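Why does my heart rate keep creeping up on an easy run when my pace stays the same?

Kevham
I hold the same easy pace on flat ground, and for the first half all is well, but after nearly 40 minutes my heart rate starts climbing anyway and by the end it's a good bit higher. Am I just unfit, or is something else going on? 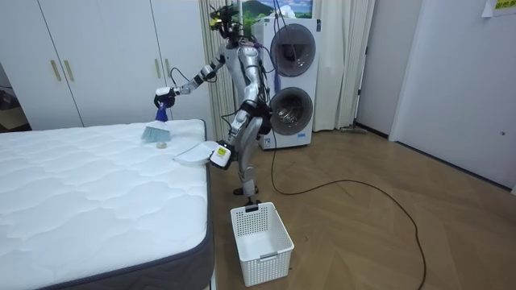 Nunel
Welcome, and please don't worry too much, what you're describing has a name and just about every runner on here has met it! It's called cardiovascular drift, or cardiac drift. I spent most of one summer convinced my watch was broken before somebody in my running club told me the same thing.

The short version is that your heart has two ways of moving blood: how much it pushes out with each beat (stroke volume) and how often it beats. Over a long steady run, the amount per beat tends to slip a little, and the heart makes up for it by beating more often. The total stays fairly steady, so your legs still get what they need, but the number on your wrist goes up.

As for why the amount per beat slips, you'll find people arguing over that one. Sweating is a big part of it – you lose fluid, some of it comes out of your blood, and there's less coming back to the heart to fill it between beats. Your body is also warming up, so more blood gets sent out to the skin to shed heat. And some researchers think it goes the other way around, that the heart speeds up first with the heat and simply has less time to fill. I'd guess there is truth in both, and for an ordinary runner the advice comes out the same.

What helped me was starting out with enough to drink, going early in the morning in the warm months, and slowing down a touch in the last part when I wanted to keep the effort easy. That last one was hard on my pride, I'll admit. I also got less of it after a winter of steady mileage, so fitness does come into it, but please don't read it as a sign that you're doing badly. Very fit people drift too on a hot day.

One thing you could try is to take a run where you've held the pace steady, leave out the warm-up, split the rest into two halves and compare the average heart rate of each. A lot of coaches like to see the second half come in no more than 5 percent higher. Do it on the same route in similar weather, or you'll mostly be measuring the weather (ask me how I know).

If you ever get dizzy, or your heart feels like it's skipping or racing in a way that's new to you, leave the forums alone and call your doctor.

Serkitz
its dehydration. drink more

Mihăilă
I'd agree with most of the long answer above, only I'd go a bit gentler on the drinking. Water helps, but I've seen folks force it down when they weren't thirsty and feel awful for the rest of the run, and too much can be dangerous on the really long ones. On a cool day a run of under an hour doesn't call for much beyond a glass beforehand.

Also check how your watch reads. Mine sits loose once my wrist gets sweaty and it starts picking up my steps in place of my pulse, so I moved to a chest strap, and a fair share of my "drift" went away. I still get some in October when I overdress, though, and taking off the extra layer usually settles it within a mile or so.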